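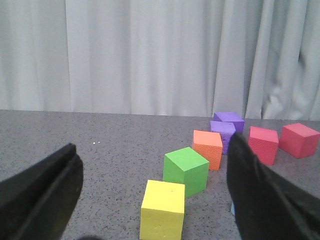 Projekt Wurlow, Zwischenbericht an die Vanags-Stiftung
Der Vergleich der Greiferfinger läuft, und er läuft langsamer als im Antrag versprochen. Dort stand, wir würden bis Oktober alle Fingerpaare durch alle Aufgaben geschickt haben. Der Antrag wurde an einem sehr zuversichtlichen Nachmittag geschrieben. Geschafft haben wir den ersten Block, die Schaumstoffwürfel auf dem grauen Tisch, und zwar gründlicher als geplant. Unangenehm ist vor allem eine Anordnung, die wir intern „die Schlange" nennen: Die Würfel ziehen sich schräg über den Tisch nach hinten, Gelb vorn, dann Grün und Orange, dahinter die beiden violetten dicht hintereinander bis vor den Vorhang, während die linke Tischhälfte frei bleibt. Für die Handgelenkkamera verdeckt dabei der rechte Finger gern ein Stück der Ware, und welcher der violetten Würfel gemeint ist, war für die Steuerung öfter Ansichtssache.

Was seit dem letzten Bericht passiert ist
Aurel Cârstea hat die Fingerhalterung so umgebaut, dass ein Wechsel ohne Demontage der Kamera möglich ist. Vorher mussten wir nach jedem Wechsel neu kalibrieren, was einen Vormittag kostete und der Stimmung nicht diente. Danach haben Nazma Pramanik und Wahyudi Ginting mit jedem der 2 Fingerpaare 200 Griffversuche gefahren, aufgeteilt in Serien zu je 50. Zwischen den Serien wurde der Tisch neu belegt, nach einem Plan, den Wahyudi auslost und an den sich alle halten, seit wir die Abweichungen protokollieren.

Das starre Paar hatte 41 Fehlgriffe, das nachgiebige 28. Im Antrag hatten wir das Verhältnis umgekehrt vorhergesagt und dafür einen ganzen Absatz mit Begründungen aufgewendet. Wir ziehen den Absatz zurück.

Die meisten Fehlgriffe des nachgiebigen Paares entfallen auf dieselbe Ursache: Der Finger legt sich an die Nachbarkante und nimmt zwei Würfel mit, oder er schiebt den zweiten beiseite und meldet Erfolg. Das starre Paar verfehlt ehrlicher. Es drückt den Würfel weg, und man sieht es im Kraftverlauf sofort.

Eigene Erwähnung verdient der Zustand der Würfel. Schaumstoff ist billig, bunt und verzeiht fast alles, nur keine Wiederholung. Der lachsorange Würfel, der links neben den Fingern liegt, hat an der Vorderseite ausgerissene Stellen, und an der unteren Ecke fehlt ein Stück. Beim hellblauen ist eine Kerbe dazugekommen. Anil Salian wollte beide aussortieren, Nazma wollte sie behalten. Nazma hat sich durchgesetzt, mit dem Argument, dass auch der spätere Anwender seine Teile nicht nach Schönheit sortiert. Beschädigte Würfel werden im Protokoll jetzt mit einem Kürzel geführt.
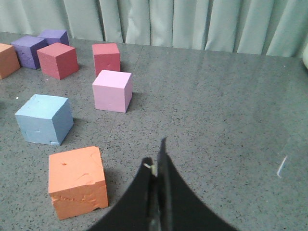
Kameras
Die Handgelenkkamera allein reicht für das Greifen am einzelnen Würfel. Sobald mehrere eng stehen, brauchen wir die feste Kamera dazu. Das hatten wir gehofft zu vermeiden — im Budget steht sie unter „optional". Sie ist es nicht mehr. Mit beiden Ansichten sinkt die Zahl der Verwechslungen deutlich, allerdings steigt die Rechenzeit pro Griff, und das Steuergerät aus Dreltutthorpe quittiert das mit gelegentlichen Denkpausen. Paavo Ahonen hat den Bildabgleich inzwischen so umgestellt, dass die feste Ansicht nur vor dem Anfahren ausgewertet wird. Seitdem dauert ein Zyklus etwa neun Sekunden, womit man leben kann, sofern man keine Eile hat.

Offen bleibt die hintere Reihe. Würfel, die hinter einem anderen stehen, zeigen der festen Kamera nur ihren oberen Teil, und der geschätzte Mittelpunkt wandert dann nach oben. Der rote hinter dem hellblauen ist unser Standardfall dafür.

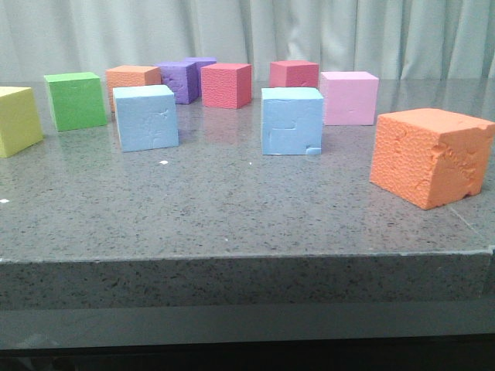
Würfelbelegung in der Ansicht der festen Kamera, Versuchsplatz Dristatthorpe

Der Abgleich mit der Handgelenkkamera fängt einen Teil dieses Fehlers auf. Für den Rest erproben wir eine Korrektur über die bekannte Kantenlänge. Bei den angefressenen Würfeln ist die bekannte Kantenlänge freilich eine Frage des Glaubens.

Mittel und Abweichungen
Die Personalmittel liegen im Plan. Beim Verbrauchsmaterial sind wir darüber, nahezu vollständig wegen der Fingerbeläge. Wir bitten, den nicht ausgegebenen Rest der Reisemittel umwidmen zu dürfen; die vorgesehene Tagung hätte ohnehin Ergebnisse verlangt, die es zum Anmeldeschluss noch nicht gab.

Nächste Schritte
Wiederholung der Schlange mit beiden Fingerpaaren und beiden Kameras (Pramanik, Ginting)
Erfolgsmeldung des nachgiebigen Paares an den Kraftverlauf koppeln (Cârstea)
Steuergerät aus Dreltutthorpe gegen das Ersatzgerät testen (Ahonen)
Neue Würfel bestellen, alte behalten (Salian, unter Protest)

Der zweite Block mit glatten Teilen beginnt, sobald die Wiederholung ausgewertet ist. Einen Termin nennen wir im nächsten Bericht.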